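Reusable straws in small cups, and what to put under them

marlow_sink
I run the snack counter at a small indoor play space and we're switching to hard plastic cups and reusable straws. The cups are short and light. With a full length straw leaning on the rim, some of them go over if they aren't at least half full. I bought a pack of 100 straws from Clodell before I thought about any of this. Do I cut them down, buy shorter ones, or change the cup?

tapandtray
Change the cup. A straw weighs almost nothing, so if a cup goes over from a straw, the cup is the problem. We used Omside tumblers for years with the long straws and it was never an issue. They have a thick base.

dishpit_dan
Disagree. The straw isn't the weight, it's the lever. A kid's sleeve catches the top of it and over it goes. The more straw sticking up past the rim, the worse it is. I cut ours so there's about a finger's width of grip above the rim and spills went way down. Same cups as before.

tapandtray
Cutting leaves a sharp edge though. I wouldn't give a cut straw to a kid.

dishpit_dan
You sand it. Fine paper, a few turns, rinse it out. Cut end goes in the drink and the factory end goes up. You do have to check them now and then.

marlow_sink
I don't have the patience to sand 100 straws. What about the surface? Our counter is laminate and the cups slide around on it when it's wet.

papertable
I cover my prep table with brown paper for anything messy, then tape off squares with blue painter's tape. One cup to a square. It keeps people from bunching the cups up, and bunching is what causes most of our spills, straws or no straws. The paper gets thrown out when it's stained. The tape comes up clean if you don't leave it on for weeks.

tapandtray
That sounds like a lot of tape for a snack counter.

papertable
It takes a few minutes. I tape it Tuesday morning and it lasts me the week if nobody soaks it. I don't measure the squares and they don't have to be even. Buy the decent tape, the cheap stuff lifts at the ends and catches on things.

oslo_kettle
Whatever you do, think about drying before you buy more. Reusable straws are a pain to dry. Ours sat in a cutlery basket and stayed wet inside. Now they get a brush, a rinse and a night standing up in a jar. Cups go upside down in the wire rack. Mugs go on a mug tree if you have the room.

dishpit_dan
Mugs on a tree are fine at home. At work they get knocked off. I'd put them in the rack.

oslo_kettle
Ours are at the back against the wall. No problems so far.

marlow_sink
Haddadin has a shorter straw in the catalog but the minimum order is 2,000, so that's out. Gusoretti sells them in small packs but they're wider, item 789 if anyone wants to look it up. Has anyone used the wide ones in a small cup?

papertable
I haven't used the wide ones. Mine are thin and pink, and I use them with small light blue cups. The bamboo cup and the orange one are also in the first picture. I like the bamboo for hot drinks but I hand wash it.
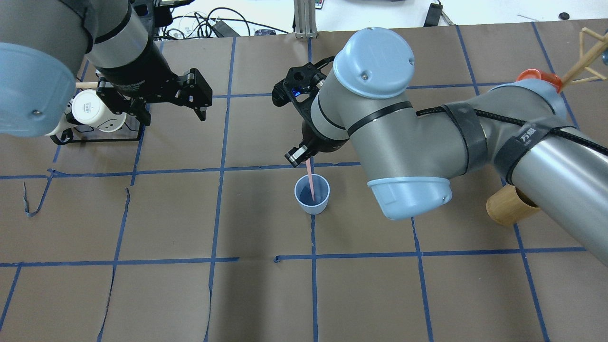

Same brown table and blue tape in both.
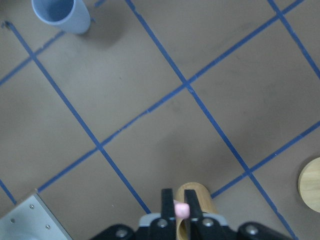 oslo_kettle asked whether the wide straws are any easier to brush out, and said that would decide it more than tipping would.

marlow_sink
Gusoretti says a standard bottle brush fits, so I'd guess yes. I'm going to order 2 packs and try them next to the Clodell ones. I'll also cut a few of the long ones and sand them.

tapandtray
Still say get a heavier cup.

dishpit_dan
Use a fine saw if you cut them. Scissors crush the end and then you're sanding forever.

marlow_sink
Noted. Will post when the packs get here.

Contact us | Terms of use | Copyright of posts remains with their authors | Back to top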